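3.2 What we learned from the feeder watches

I should say up front that I came to this study as a birder first and a writer of papers a distant second, so bear with me. Ada Greco and I had been watching the same chickadees at the Flernano reserve for years before it dawned on us that we were keeping two different kinds of notes. Hers were all about arrival times. Mine were all about who chased whom. Put together, they looked a lot like data, and that's how this section got started.

We ran the watches at two sites, Flernano and the old orchard at Iturley, beginning in June and carrying on through the first hard frosts. Each watch lasted 60 minutes and started as soon it was light enough to tell a titmouse from a nuthatch (later than you'd think under those hemlocks!). By the end we had 1,244 feeder visits that both of us were willing to stand behind. Visits where we disagreed on the species got tossed, and yes, we argued over a few of them.

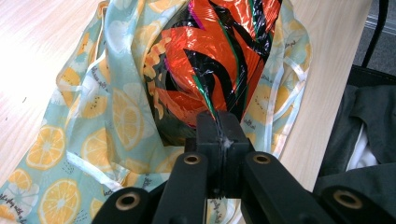

Figure 3. Gripper closed on the neck of a striped foil balloon.

The chickadees did pretty much what the older feeder papers say they do. They grabbed one seed, left, and ate it somewhere else. What surprised me was how much the distance to cover mattered. At Flernano the feeder hung close to a thick spruce, and birds came back again and again in quick little loops. At Iturley the nearest decent perch was across open grass, and the visits came in bunches – a whole gang at once, then a long quiet stretch where I drank my coffee and wondered about my life choices.

We had 23 color-banded birds to work with, which let us look at individuals as well as species. Most of them stuck to one feeder. A handful moved between feeders at the same site, usually right after being chased off by a white-breasted nuthatch. I had expected the younger birds to do more of the moving, but our sample is too small to say so, and Ada would not let me write it any stronger than that. She's right.

Seed type was the other thing we tried to pin down. We switched from black-oil sunflower to a mixed seed partway through, and visits by juncos and sparrows went up on the ground below. Chickadee visits dropped a bit in the same weeks. It would be nice to blame the mix, but a Cooper's hawk also moved into the Iturley hedgerow at that point, and 44 of our recorded visits there ended with an alarm call. We can't pull those two things apart with the notes we have.

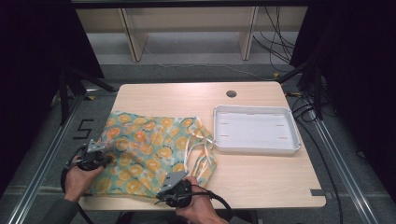
Figure 4. Citrus-print cloth and white tray on a wooden tabletop.

Chaimongkol's method of scoring chases, which we borrowed with one small change, worked well for us. We counted a chase only if the second bird left the feeder completely – a hop to the other side didn't count. That made our totals lower than they would have been under the original rules, so please keep it in mind before lining our numbers up against the ones from the Rultine plots. The hawk weeks are left in all the tables that follow, and I've marked them so you can take them out if you'd like to run things your own way.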